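Paint bench notebook
November 9, 2023

Red batch 796, yellow batch 819, both for the Trillville grocery signs. Montri on the brushes, me on the scale and the complaining.

Where we left off: the client wants "strawberry" for the fruit lettering and "pepper yellow" for the vegetable side. Asked which pepper. Was told "a normal one." Have written this on the wall above the sink.

Red

Base red straight from the can is too blue. Looks fine in the can and like a nosebleed on primer. Added 5 drops of the warm orange to the test cup, stirred, brushed out on a white card, let it sit while I dealt with the phone. Came back and it had dropped a full shade darker, as every red we have ever owned does, and as I forget every time. From now on no judging a red until it's touch dry. I believe this is also on page one of this notebook, in my handwriting.

Second cup with double the orange, so 10 drops. Better. Still a bit tomato when you hold it by the window, but under the shop lights it reads as strawberry, and the sign is going indoors. Ketsara says a color that only works under one kind of light isn't a color match, it's an alibi. Noted.

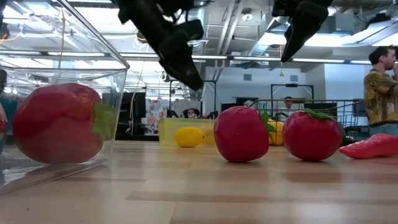

Coverage is the other problem. One coat over the gray primer shows every stroke. Two coats is acceptable, three is overkill and we're not being paid for three. Tried a pink undercoat on the last card, which Montri learned at Irkmont and has been waiting to bring up. It covered in one coat on top. He was decent about it for nearly a minute.

To do: pink undercoat on all red lettering. Mix it from leftover red and white, don't open a new can.

Yellow

Yellow is the reason people leave this trade. It's transparent, it picks up whatever was in the brush last, and the eye forgives it nothing. First cup of 819 had a green cast. Blamed the pigment, then found the stir stick, which had clearly led a previous life in somebody's dark blue. Tossed the cup. Tossed the stick. Kept the grudge.

Clean cup, clean stick: much warmer, sits well next to the red. A touch of white for body made it chalky, so we left the white out and went for a second coat instead. Ketsara wants more punch and Montri wants it closer to lemon. I want lunch. Went with Ketsara's, on the grounds that she has to talk to the client.

Gloss versus satin: gloss makes both colors look a size brighter, but you get a white streak wherever a lamp hits it, and on thin letters the streak eats the letter. Satin for anything under a hand's width. Gloss for the big initials, where a bit of shine does no harm.

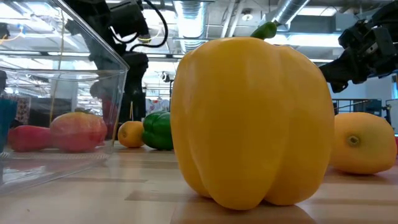 Loose ends

Skorthorpe order for satin clear still not here. Called, got the hold music, know it by heart now.

Label the cups on the side. Lids get swapped. Lids have always been swapped.

Suwannarat menu boards are next and they want four greens. Montri has asked for that week off.

Sample cards are on the rack, reds on top. The one with the thumbprint is mine and is the correct red. Please match to the part without the thumb.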